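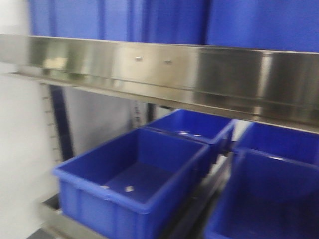 Section 4. Receiving and Putting Away Stock

4.1 Before the delivery

Deliveries to the Hiltodden site arrive on Thursday. The Nirnetti stock program must be open at the receiving desk before any carton is accepted.

1. Sign in and select Receiving, then New Delivery.
2. Enter the order number from the packing slip. The program accepts up to 20 lines per delivery. Enter longer orders as two deliveries.
3. Compare the quantity on each line with the quantity received. Record shortages in the Short column.

Note: Do not change the ordered quantity to match the quantity received. The supplier's credit is calculated from the difference.

4. Write the lot number and expiration date of each item in the Zernard log.
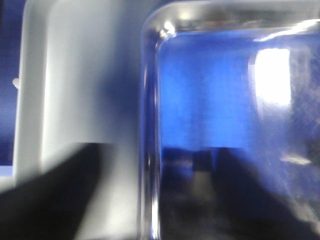

4.2 Assigning locations

1. Select Assign. Location codes run from 54 to 108. Codes below 54 belong to the Mahama annex and must not be used.
2. Place the earliest expiration date at the front of the location.
3. Press Confirm once. Wait for the location code to appear in green before going on to the next line.

Caution: Pressing Confirm a second time posts the line twice. Report a double posting to the stock office the same day.

4.3 Opening balance

The opening balance for August is 2,273 units. Users must not adjust this figure. Differences found during put-away are entered under Variance, with the initials of the person who found them.

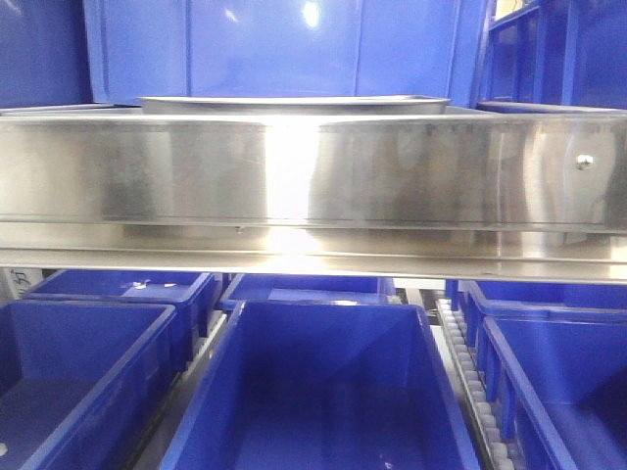
Dela Ayaaba asks that variances of a single unit also be entered, as small differences left out of the record have delayed the monthly close. Entries may be made until the delivery is marked Complete.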